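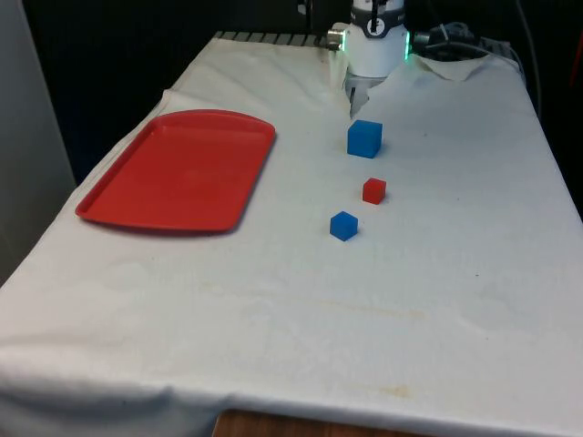 Fig. 1. Red tray and three cubes on the table.

Gredik: a small test chain for shared lab credits
Project report, 2024-07-23
Group: Matvii Tkachuk, Arash Mohammadi, Sizwe Moodley

1. What we wanted to do

Gredik is a token ledger for a student building. You get credits at the start of term, you spend them on printer time, bench time, lockers. Right now all of that is in a spreadsheet and two people have the password. We wanted to see if a small permissioned blockchain does the job any better. Not a coin, nothing you can buy or sell. Credits expire at the end of term.

Main question — how few validators can we run before it gets annoying or unsafe? Second question was fees, see section 4.

2. Setup

Four validator nodes at first, then five. Old desktops from the Yurchenko room, one laptop (Arash's). Proof of authority, so no mining. Block time set to 15 seconds. We tried shorter but the laptop kept falling behind and then the logs were useless.

Each test account starts with 1000 credits. Transfers are plain transactions, bookings go through one contract called Okidden. Okidden holds the credits until the booking is over, then pays them to the building account. Cancel early and you get them back.

Matvii wrote the contract, Sizwe did the wallet page. The wallet page is ugly but it works on a phone.

3. Tests

Test A: normal load. A script sends 800 transactions from 21 accounts, random amounts, random gaps. All of them ended up in a block. Balances added up at the end, checked against a plain text log.

Test B: pull the plug on one validator. Chain kept going, slower. Pull two out of four — it stops, as expected. With five nodes we could lose two and carry on, which is why we went to five.

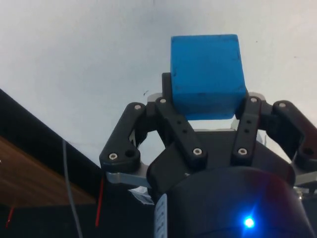
Test C: double booking. Two accounts ask for the same slot in the same block. First one in the block wins, the second gets refunded by the contract. In the first version the refund went to the building account instead. Found that in May, fixed the same evening, reran everything from test A on becuase the contract address changed.

Test D was going to be a key loss test. Only half done. We can freeze an account if three validators sign but moving the leftover credits to a new account is still by hand.

4. Fees

We started with zero fees. Bad idea, one broken loop in the wallet page filled blocks with empty transfers for a whole afternoon. Then a flat fee of one credit. That stopped it, but people who book a lot of short slots pay too much. Last version: first few transactions per day free, then one credit each. The free limit is stored per account, so somebody with two accounts gets it twice. Accounts are handed out by a person so we left it.

5. Feedback from the mid-term talk

Most questions were about trust and not about code. If the same few people run every node, what is the chain for?

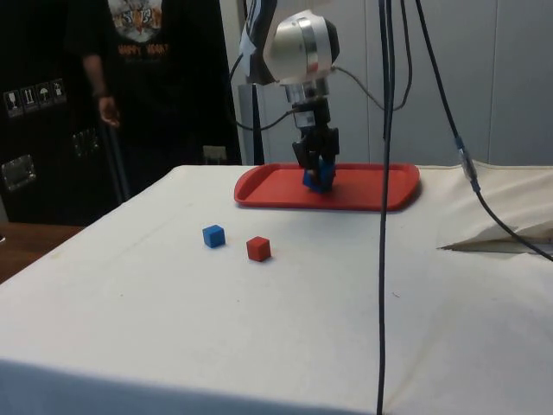 Torben Ruppert said a signed log file on one server would give us nearly the same thing, and that we should say so in the report. He also asked who decides when a validator gets thrown out.

Fair point on the log file. Our answer is that the people who run the nodes don't all work together, so one of them can't quietly change a balance. But that only holds if the groups really are separate. In our tests they weren't, all five keys were made on the same laptop. For a real run each group has to make thier own.

On removing a validator: right now it's a vote, majority of the others. We didn't test what happens if two nodes vote each other out in the same block.

6. Open items

- account recovery without doing it by hand
- validator vote, edge cases
- wallet page shows the old balance until reload
- Hnat Levchenko has the node config and the reset script, ask him before wiping the desktops

Code and logs are on the Gresen share, folder gredik-final. The other folder is the old contract, don't use it.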